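Call for participants: autumn demonstration days at the Kairys Laboratory, Wurnness

The Kairys Laboratory invites applications from members of the public, trade staff and further education students who wish to take part in its demonstration days in October. Participants will watch a robotic arm working on desktop computers, try a small number of tasks by hand themselves, and give their views on how such work should be shared between people and machines.

The demonstration days form part of the Sistia programme, which studies the repair and dismantling of office equipment. The programme is concerned with ordinary machines of the kind that schools, councils and small firms replace in large numbers. Its test collection at present holds 294 desktop computers.

What participants will see

Each visit begins in the main workshop, where an arm fitted with a gripper works inside an opened computer case on the bench. Members of the laboratory staff will explain each task before it is carried out and will take questions between tasks. Visitors stand behind a marked line while the arm is powered and may move closer when the operator gives permission.
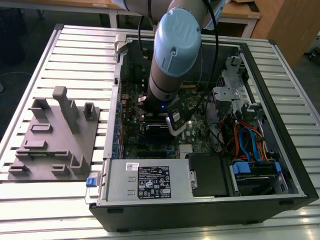

The tasks shown will vary from one session to the next, according to the state of the research. They may include the handling of memory modules, the unplugging of cables and the removal of a drive. Applicants should be aware that this is research in progress. Some attempts will fail, and the operator may stop a task and begin it again.

After the demonstration, participants move to the second workshop, where they will carry out a similar task by hand on an unpowered computer. Tools and gloves are provided. Staff will take written notes on the order in which participants do the work and on any difficulty they report. Each session closes with a group discussion lasting 40 minutes, over tea and coffee.

Who may apply

We are looking for 63 participants in all. No technical knowledge is required for general places. A number of places are set aside for people who repair or recycle computers for a living, and for students on electrical or computing courses. Applicants must be aged 18 or over and able to follow a discussion in English.

Staff of the laboratory and of Grultov, which supplies the test computers, are not eligible, and neither are members of their households.

Robot views during the session

The operator will also show views from a small camera carried by the arm, displayed on a screen beside the marked line. Participants will be asked which parts of a computer they can recognise from these views and where they would expect the gripper to go next. Their answers will help the laboratory to prepare clearer instructions for new operators. 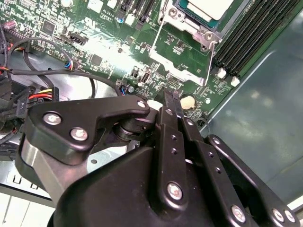
Gripper fingers over the motherboard, close to the coin-cell battery, as seen from the arm's camera.

Attendance and expenses

Sessions start at 10 a.m. and at 2 p.m. Each participant attends one session only. Please arrive fifteen minutes early to sign in and hear the safety briefing. Late arrivals cannot be admitted once the arm is running.

Travel within the Wurnness area will be refunded on production of a ticket or receipt. No fee is paid for taking part. Closed, flat shoes must be worn in both workshops, long hair must be tied back, and loose scarves and bracelets must be removed. Both workshops are on the ground floor and have step-free access. Seating is available on request.

Use of information

Notes and discussion records will be stored without names. Participants may leave at any point and may ask for their contribution to be withdrawn up to one month after their visit. Visitors are asked not to take photographs or make recordings in the workshops.

How to apply

Applications should be made in writing to Eglė Lapiņa, Visits Officer, Kairys Laboratory, Wurnness. Please give your name, contact details, preferred session time and any access or dietary needs. Those applying for a trade or student place should also name their employer or college. A short statement of interest, no longer than one page, is welcome from all applicants but is not required.

Places will be offered in the order in which complete applications are received. A reserve list will be kept, and applicants on it may be contacted at short notice.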